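Household Practice, Unit 2
Folding flat textiles: notes to go with the practical
Bivonness Adult Learning, 14 Apr 2024

Read these before the practical and bring them with you. They are shorter than the course book on folding and they disagree with it in places.

What folding is supposed to do

The usual claim is that folded linen takes up less room, creases less and is easier to find. I accept the last of these. The first depends on your shelf. A towel squashed into a box holds the same amount of cotton as a towel folded into thirds, and if the box is the right size you may not gain an inch. As for creasing, a fold is a crease you have chosen. On a terry towel it hardly matters. On a linen tablecloth left in the cupboard until the holidays it matters a good deal, and the neatest stack in the house can come out with the worst lines.

So before you fold anything, decide which problem you have. If you can already find your towels and the door shuts, you may not have one.

The surface

Most advice says to fold on a bed. I would avoid it. A bed gives under your hands, the bedspread moves along with the towel, and you end up bending over. A table at about hip height is better, with clear space on all sides of the piece. A cloth cover gives some grip, and a plain dark color makes the edges of pale fabric easier to find. Keep the container you are folding into within reach, just past the far edge of the table. The flaps should be open before you begin. 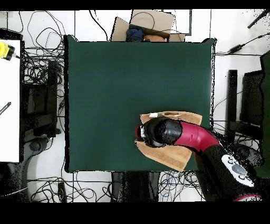 Esodel wrote in the margin of last term's copy that a bed is all most people have, and that a rule needing a free table and space on every side is a rule for people with large houses. Fair enough. A kitchen counter will do, or the top of a chest of drawers, provided you fold the piece in half before laying it down. I still say the bed is worse than any of these.

The folds

The Vudden method, which takes up a whole chapter of the course book, asks for thirds lengthwise, then thirds again, with the outer edge always facing the same way. It looks good on the page. I have tried it for a year with ordinary bath towels and I can't say it beats halves. Thirds need judging by eye, and one bad guess on the first fold carries through to the last. Halves have corners that meet, so you can see at once if you are off.

For the practical we will use halves:

Lay the towel flat and smooth it from the center out.
Bring one short edge to the other and match the corners.
Turn the piece and fold it in half again the same way.
Stop and look at it. If it is crooked, open it back to the last straight fold. Don't tug the corners.

Tugging is the commonest fault in this unit. Terry stretches more in one direction than the other, and a pulled corner gives you a point where you wanted a square. People then try to hide the point by tucking it under, and the lump shows up again in the stack. 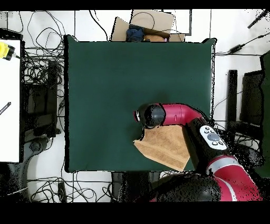 The course book also says that a triangle is a mistake at every stage. I doubt it. Folding corner to opposite corner is a quick way to find out whether a piece is truly square, and plenty of towels sold as square are not. Use it as a test, then open it out and begin the real folds.

Boxing

The Ó Dálaigh system stands everything on edge, like files in a drawer. It works in a full box. In a half-empty one the pieces slump as soon as you take the first out, and you are back where you started. With only a few items, lay them flat, heaviest at the bottom, and close the flaps.

For next time

Fold 3 towels at home by the halves method and 3 by thirds. Leave them on the shelf for 2 weeks, use them as normal, and write down which ones you had to refold.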